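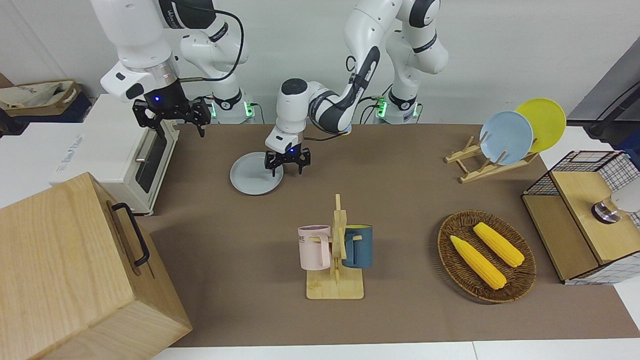

Eating down the pantry before the move

2021-05-28

We get the keys to the Mistmont place in 31 days and I've decided we are not moving food. Last time we moved I paid a removalist to carry two boxes of tins up a flight of stairs, and most of those tins were chickpeas I'd bought because they were on special.

So since April I've been trying to cook from what we already have. I allow myself fresh veg, milk, eggs and bread. Everything else has to come out of the pantry or the freezer until it's gone.

I started by pulling the lot out and writing it down on the back of a council rates envelope. There was a lot more rice than I thought, in four different bags, all of them open. Three kinds of lentils. A jar of tamarind that Bảo Phùng gave us when he moved to Darwin. Half a bag of polenta, which neither of us likes.

The toaster oven has done most of the work. The big oven takes ages to heat up and it's silly to run it for two serves of anything. Pasta bake, the last of the frozen pies, roast pumpkin, crumble made with tinned peaches and the ends of the muesli - all of it fits if you use the small enamel dish. I line the tray with foil now, having spent one evening scraping peach syrup off it.

Polenta is better if you let it set in the fridge overnight, cut it into fingers and toast it until the edges go brown. Gintarė Kivi told me that and I didn't believe her. I still wouldn't buy it again.

What hasn't worked: lentil burgers (fell apart), a rice pudding made with brown rice (chewy), and anything involving the very old curry powder. I threw that out in the end. It had no smell left at all.

The freezer is slower going. I keep finding containers with no label. One was stock and one was stewed rhubarb, and I only found out which after they'd thawed. I've bought a roll of masking tape and a marker for the new kitchen and I intend to use them.

Khang Tô is taking the spare flour and the unopened oils, and the tins that are still in date are going in the donation box at the supermarket. The spices I use every week are coming with us in a shoebox on my lap - I don't trust them in the truck.

There's still a shelf and a half to go. Tonight is red lentil soup with tamarind, and tomorrow is the same soup with rice in it.

Recent posts
Getting quotes from removalists
What I kept from Mum's recipe tin
Pumpkins, finally
Second-hand bookshelves and how to measure for them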